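The Long Afternoon of the Ribbed Sock

By Ngozi Ezeani

My grandmother owned exactly one pair of socks she would call good, and she kept them in the top drawer with the birthday candles and the spare keys. They were gray, ribbed from cuff to toe, and she wore them to church and to the dentist and hardly anywhere else. I thought of them all through November, when I spent the better part of a week in Follska, a river town that used to knit for half the state and still, if you know which door to push, knits a little.

The door in question belongs to Skeretti, a mill with four people on the payroll and a smell of machine oil and wool that you carry home in your coat. Kuldeep Vashisht bought the place from the Hunt family, who had run it through good years and then a long string of poor ones, and the old Hunt sign is still up over the loading dock. He tells me he keeps meaning to paint over it. I don't believe him for a minute.

Kuldeep came to ribbing by way of boredom. He was trained as a bookkeeper and was sent over one winter to tidy the Hunts' accounts, which were kept in shoeboxes, and while he waited for somebody to find the next shoebox he would wander down to the floor and watch the machines. One of the knitters handed him a cuff and told him to pull it as hard as he could. He pulled, it stretched to the width of a dinner plate, and when he let go it went back to where it had been. "I pulled it all morning," he says. "I got nothing done on the accounts."

If you have never knit, the idea is easy enough to follow. A plain stitch shows its smooth face on one side and its bumpy back on the other. Put a column of the one next to a column of the other, keep going, and the fabric folds itself up like a tiny accordion, with the smooth columns standing forward and the bumpy ones sinking back. That fold is where all the give comes from. It's why a sweater cuff hugs your wrist and a watch cap stays on in a wind, and why my grandmother's good socks never once slid down during a sermon (mine always did).

The machine Kuldeep loves best is a round one called the Drurnska, after the man who sold it to the Hunts, and it carries 376 needles in a ring. He can hear when one of them is unhappy. I stood beside him for a good while with my head tilted, trying to hear it too, and got nothing but a pleasant clatter, like a drawer of spoons being carried down a flight of stairs. He stopped the machine, reached in with a little hook, and changed a needle with a bent latch that I could barely see even when he laid it on my palm.

Fine rib is harder to make than wide rib, and black is the hardest color of all to work in. Every stray fiber in the building seems to find its way to it. Kuldeep brushes his black samples by the door where the daylight is best, and he has opinions on brushes that I won't repeat at length – natural bristle, short handle, one direction only. Lint, he says, is the tax you pay on a dark cloth, and he pays it at the end of each day before he goes home.
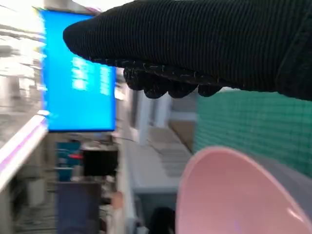 Fine vertical rib in black knit, with a little pale lint along the lower edge.

What surprised me most was how slow it all is. A good tube of rib comes off the needles, then has to rest on a table overnight before anyone will cut it, since freshly knit fabric is still pulled long and will shrink back on you if you rush. Kuldeep rests his for a full seven days. The knitters tease him over this, and he lets them, and the cloth stays on the table.

On my last afternoon he gave me tea in the office and a pair of socks wrapped in order forms. I asked what I owed him and he waved the question off, then told me how to wash them – cool water, inside out, no wringing, flat on a towel away from the stove. He told me twice, and then once more out on the loading dock with his hand on my car door.

They're gray. I have worn them to the dentist, and they are in the top drawer now, next to the candles.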